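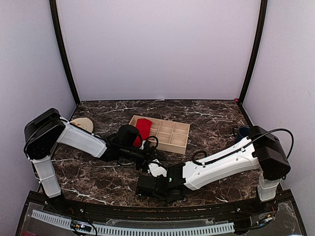 ## 4. Preparing a sorting task on the two-arm station

This section is for the person who sets up the station at the Tullden workshop. It explains how to prepare a small household chore with fabric and a compartment tray, and what you can expect from the machine today. Please read section 3 (power and emergency stop) first.

### 4.1 What the station can do, and what it cannot

Many visitors ask us if the arms can already tidy a home. The short answer is no. With a good set-up, the station can pick up one soft piece, carry it and put it down in a known place. Folding a sock neatly and pushing it into a small compartment is much harder. A person does it with the fingertips and almost does not look. For the arms, the fabric has a different shape each time, and the edge of a compartment can catch it.

Do not promise more than this in a demonstration. Count a trial as good only if the fabric is fully inside one compartment and the tray was not pushed away.

### 4.2 Placing the objects

1. Press the emergency stop and wait until both arms are still.
2. Put the wooden tray on the work surface, a little behind the center. Both arms must be able to reach it. The tray does not need to be straight. A small turn is useful, as at home nothing stands in line.
3. Lay one piece of fabric over the tray or next to it. Choose a strong color, for example red, which is easy to see against light wood.
4. Add two other objects near the sides, such as a plate and a mug. They are not part of the chore. They show if the arms can work without touching things that belong to somebody's kitchen.
5. Check that the mug is empty.
6. Step back and release the emergency stop.

> **Note:** The surface has a pattern of light veins. If the software Morketico marks a vein as an object, repeat the background capture with nothing on the surface (section 3.6).

### 4.3 Running the trials

1. Open Morketico and choose the profile *Yen*. This is the slow profile for soft objects.
2. Set the grip force to 2. Higher values are for hard objects and can pull threads out of the fabric.
3. Set the number of trials to 100. For a new kind of fabric we use 200.
4. Start the run and stay near the emergency stop for the first trials.
5. When the fabric falls outside the tray, pause the run, put it back by hand and write "reset" in the log. Do not delete the trial.
6. After the last trial, save the log and move both arms to the rest position.

> **Caution:** When both grippers work over the tray, they come very close to each other. Never put your hand between them, also not when the run is paused. Use the emergency stop first.

> **Caution:** Keep drinks and wet cloths away from the front of the station. There are open electronics boards and cables in this area.

### 4.4 If the result is poor

- **The gripper closes but the fabric stays on the tray.** Lower the pick height by one step and try again.
- **The tray moves with the fabric.** Put a thin rubber mat under it. Write this in the log - results with and without the mat must not be mixed.
- **The arm stops before it reaches the tray.** Check that no cable is pulled tight at the elbow.
- **The run becomes slower after many trials.** Restart Morketico. We do this after 2,000 trials in any case.

In January we changed the order of the steps in 4.2, so older printed copies from Drollitside are no longer correct. Please throw them away. Questions and corrections go to Keith Haworth.

Last change to this section: 23/02/2021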